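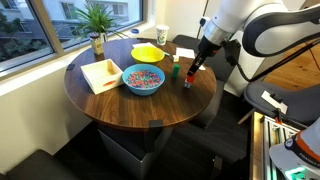

The round table in the window corner, blue bowl full.

The Round Table: Frequently Asked Questions

Samside has four tables. Three of them are rectangular and generate no correspondence. This page is about the other one.

What is the round table for?

Small, fiddly, quiet things done by hand. Sorting colors, stacking blocks, drawing, making patterns out of little bits and then looking at them for a while. It is open whenever Samside is open, from 11 in the morning until we lock up, and you don't have to sign anything.

Do I have to be a child?

No. We get this a lot, always from adults, and usually in a lowered voice. Berwyn James is well into his sixties and has been sorting by color up there all winter. Children are welcome too, if they can share with Berwyn.

What's on it?

It varies. The regulars are two bowls (blue and yellow), a shallow pale wooden box with low sides that half of you call the box and half of you call the tray, some blocks, and paper. Other things wander over from other tables and either get adopted or get sent home.

Why is the blue bowl always full and the yellow bowl always empty?

The blue bowl is where the small colored bits live. The yellow bowl is for the ones you have picked out. When you finish, the yellow bowl goes back into the blue bowl and the next person starts from scratch. Yes, this means your afternoon's work is undone. Elin Gittins once left a note in the yellow bowl asking for her pinks to be kept overnight. They were not kept.

Is it box or tray?

Tray, according to Elin. Box, according to Sewwandi Dewan, who brought it in. We have used both on this page and will continue to.

Can I eat what's in the blue bowl?

No.

My son says he already did.

Please come to the desk.

How full should the bowl be?

Fuller than is sensible is the house style. There is a bag of refills under the desk, and Anisa Liem tops up the bowl when she feels like it. If you find it heaped, slide it toward you with both hands and don't lift. We say this every year in June, when the windows get opened and everyone becomes energetic, and every June there is a morning spent on our knees with a dustpan.

Where did the table come from?

Britt-Marie Blomqvist bought it from a dining room clearance in Gwynne, for $70, and then paid more than that to have it carried up our stairs. She would like it known that the price was for the table alone. The chairs that went with it stayed in Gwynne and we have heard nothing from them.

It's dark brown wood with a good deal of streaking in the grain. People sometimes report the darker streaks to us as spills. We have wiped them many times to be polite.

Can you move it away from the window?

We did, for one week. The light was worse, two people walked into it, and Berwyn stood where it used to be. It went back.

What are the rules for blocks?

Stand them up, lay them down, stack them. We ask that you don't glue them. Towers are allowed to any height you can manage while staying seated, and the unofficial Samside record is held by a nine-year-old who does not give interviews.

If a tower is already on the table when you arrive, you may take it down. Leaving a tower does not reserve a seat. This was discussed at length with a gentleman from Bunov, who reserved his seat in this manner for most of a month with two blocks.

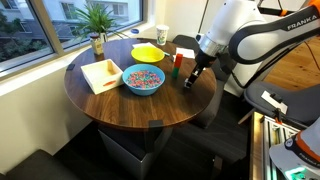 Two is still a tower, he argued, and we couldn't find anything in writing that said otherwise. So now it's in writing: two is a tower, and it reserves nothing.

What is Kedodow?

A game Sewwandi made up at the round table, and the reason some of you have been asking to borrow a timer. You take a pinch from the blue bowl, guess the colors with your eyes shut, and drop the ones you got right into the yellow bowl. The ones you got wrong go in the box (tray). You then play until somebody wants tea. There is no skill in it whatsoever and Elin is very good at it.

The name doesn't stand for anything. Please stop sending in suggestions.

May I bring my own materials?

Yes, with limits. Felt, crayons, paper, string and buttons are all fine. Glitter was permitted once. Wet clay belongs on the rectangular table nearest the sink, which was bought with wet clay in mind and has never complained.

Anything you leave behind is considered a gift to the table. It may end up in the tray with the other odds and ends, where it will be enjoyed by people with no idea it was yours.

Can I have a drink up there?

A paper cup, at the back of the table, on the window side. That's the arrangement and it mostly works. Mugs stay downstairs. When you leave, the cup leaves with you - and a cup with an inch of cold coffee in it is still a cup.

Should I water the plant on the windowsill?

No, thank you. Everybody waters the plant. The plant has had more to drink than anyone in the building. Anisa looks after it now, by mostly leaving it alone.

Is the paper free?

Yes. Take a sheet from the table if it's blank. If it has something on it, turn it over before you decide it's scrap, and if both sides have something on them it belongs to someone and you should put it back.

Who tidies up?

You do, in theory. In practice:

Yellow bowl emptied into blue bowl.
Blocks anywhere on the tabletop, as long as they're on it.
Anything from the floor goes in the tray, and you needn't tell us how long it was down there.
Pens capped.
Lids back on jars, and the lid that came off the jar is the one we mean.

We don't mind the table looking as though people have been at it. Berwyn likes to arrive to a bit of a mess, so leave him something.

Can I book the table for a birthday party?

You can book the room, for which see the desk. The table comes with the room. The small bits can come out for parties of six or under. For anything larger we put the blue bowl in the cupboard before the guests arrive and bring out the big blocks, which are harder to get into a nostril.

I found a small green piece in my shoe when I got home.

We know. Bring it back whenever you're next in. There's no fine, and you can drop it in the blue bowl without saying a word to anyone.

My question isn't here.

Ask Britt-Marie at the desk, any time after 11. If it's about the chairs, she doesn't know.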